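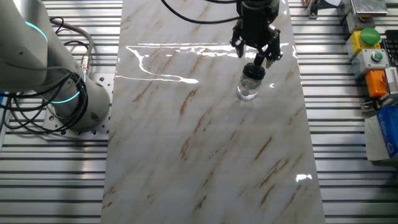
Jar handling cell, Ovden line: gripper holding a capped jar over the marble-patterned panel.

Home | Sites | Safety | Forms | Contact

Cell Inspection Checklist, Ruvstead
Inspector: Da-eun Koo
Date: 24/04/2021

1. Base and mounting plate secure. Satisfactory.
2. Cables near the arm base. Comment: tie back before the next shift.
3. Push buttons within reach of the operator. Satisfactory. Labels to be renewed in June.

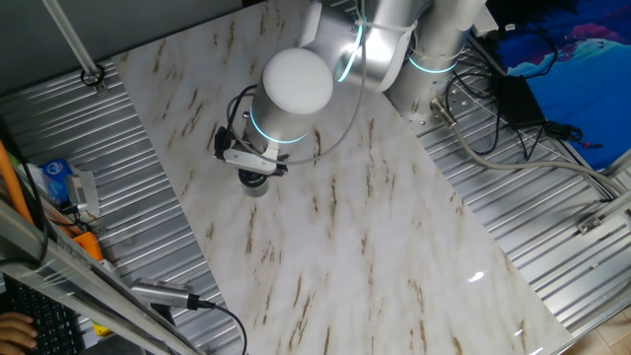

4. Staff duties. Two operators formerly capped and moved jars by hand. Both now supervise the cell and enter records. Comment: operators report less wrist strain but longer periods at the keyboard. Breaks shall be scheduled accordingly.
5. Training. Operators must complete form 337 before working alone.

Filed under: Workplace Automation, Inspections

Comments (2)

Erhan Akyol: Will the night shift receive the same break schedule?

Maldonado: Form 337 does not open from the Forms page.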